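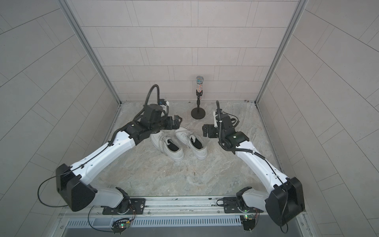 Shoelaces are where confident people go to be humbled, I was told before I had found a chair. The Vostitness project has spent two years teaching a pair of robot arms to deal with sneakers, in a lab above the MacPherson building's bike storage in Serkdale, and its lead researcher has stopped expecting sympathy.

"My family thinks I work on arms that can do surgery," she says. "I have let them think that."

The group's new paper makes a modest claim with an irritating amount of evidence behind it. Robots that learn by copying human operators are usually shown good demonstrations: tidy start, smooth motion, clean finish. The Vostitness team recorded 3000 of those and trained a policy on them. It did nicely until a lace landed somewhere it hadn't seen before, and then it pinched the air with great conviction.

"It looked so sure of itself," she says. "We had taught it the manners and left out the problem."

So they started over with what the paper calls disturbed starts and everyone in the lab calls kicking the shoes. Before each new demonstration, the operator had to leave the pair in a worse state than felt reasonable. Shoes tipped, laces dragged out from under a sole, the occasional knot. The operators hated it. One asked if it would affect their performance review.

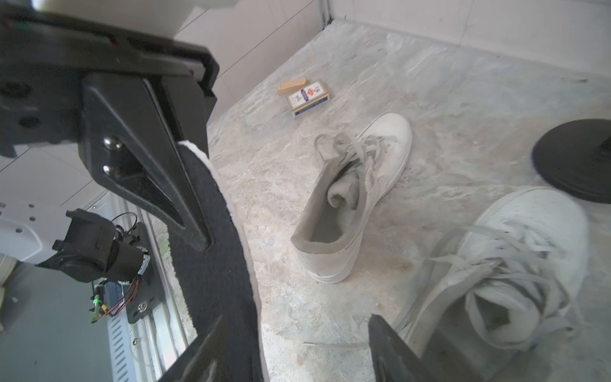

The ugly data wins

The second set was much smaller, and it beat the first on nearly every test the group could think of. Mixed together, the two did better still, though only when the messy recordings came last in training. She doesn't fully know why.

"There's a paragraph in the discussion section that sounds as if we know," she says. "I wrote it at two in the morning. Read it in that spirit."

Part of the answer may lie in the wrist cameras. From the fixed view, a lace is a few pale pixels on a pale floor. Up close it has a direction, and you can tell which end is free. The policy trained on messy starts relied on the wrist views far more heavily, and when the team switched those off, its advantage mostly vanished.

I asked how long a single attempt takes. She looked at the ceiling for a bit. "About 16 seconds if it goes well," she said. "I stop the clock before it gets sad."

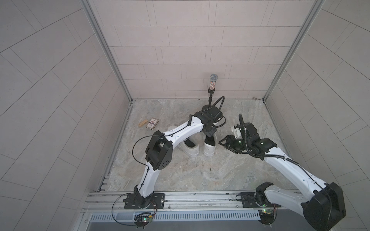
Masen, reading an early draft, wanted to know if any of this was special to shoes, or if the group had merely discovered that practice should be hard. It's a fair jab, and she takes it fairly.

"Probably a bit of both," she says. "We tried it with cable and it carried over. We tried it with a drawstring bag and it didn't, and that's in the appendix, where drawstring bags belong."

The next round begins in February. She would like to try boots. The operators have asked for loafers.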